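Looking for a part-time helper at Dolico (hosting, backups, and a lot of patient phone calls)

Hi! I'm Manouchehr Ghorbani, and I run Dolico, which is a very small hosting and tech support shop. By very small I mean it's me, a part-timer called Vahidi Bookkeeping who you'll only meet by email, and whoever answers this ad. I've been putting off hiring for months because I kept telling myself things would calm down after the summer, and then it was fall, and now it's nearly December and I ate dinner over my keyboard twice last week. So, time to get some help.

What we do is look after websites and email for small local businesses. Bakeries, a couple of dentists, a dog groomer, a piano teacher, a garden center that goes completely wild every spring. Most of them have been with me for years and they're lovely people, but they don't want to hear about mail records or certificates. They want their email to work and they want a human to pick up when it doesn't. That's the job, really. You'd be the human.

On a normal shift you'd open up Porko (our ticket system, terrible name, I picked it, I'm keeping it) and see what came in overnight. A lot of it is passwords. Some of it is "my site looks weird on my phone," and then you get to poke around and figure out what weird means. You'd call people back, walk them through things slowly, and write down what you did so I can find it later. Please write down what you did! My last helper was brilliant and kept everything in her head, and when she went off to grad school I spent a whole month finding out how much had been in there.

The other piece of the job is Weketti, our backup service. Customers' files get copied every night and somebody has to look at the report each morning and chase anything that failed. It takes maybe half a cup of coffee on a good day. On a bad day it takes the pot. I'll sit with you for the first 2 weeks and we'll do the reports together until you're sick of me, so don't worry if you've never done it before.

Hours: 30 a week, mornings preferred, and I'm flexible about which ones as long as the phone is covered from 8:30 to noon. If you've got kids to drop off or a class to get to, tell me and we'll work it out. Pay is $2,540 a month to start, and we'll sit down and talk about a raise after 6 months. You get paid holidays and your own key. Once you know the customers you can do a good part of the work from home, but I'd like you here in the office at first so you can yell questions across the room.

What I'm hoping for: someone who's comfortable around computers and doesn't mind explaining the same thing again to a person who's a bit embarrassed to be asking. You should be able to write a clear, friendly email. Some Linux would be great, and if you've ever moved a website from one host to another and lived through it, I want to hear that story. I don't care about degrees or certificates. I learned most of this from library books and breaking my own stuff, and over the years the best people I've worked with came from places like restaurants and front desks (anybody who's handled a Saturday dinner rush can handle a mail outage, in my opinion).

A couple of things that might put you off, and better now than later. The office is upstairs and there's no elevator. Parking is street only, and it's a pain when the school next door lets out. There's some lifting now and then when equipment comes in. And every few months we do evening maintenance, usually starting at 9 pm, and I'd want you on for that. I pay extra for those and I buy the food, and you get to choose it.

To apply, send me an email with your name, a phone number, and a few paragraphs about you. A resume is fine but I'd much rather read about a time you fixed something for somebody, computer or not. Toasters count. Put Dolico helper in the subject line so I don't lose it in the pile. I answer every single one, usually within a few days, and if we seem like a match I'll ask you over for coffee and a paid trial morning. Questions before you apply are welcome too, just send them to the same address and I'll get back to you after the phone quiets down in the afternoon. 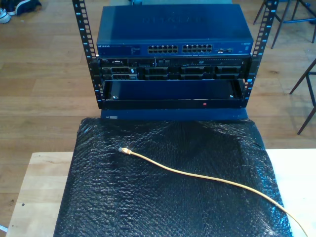
If you know someone who'd be a good fit and they're too shy to write in, please pass this along to them. I'll keep the ad up until I've found the right person, so if you can still read it, the job's still open.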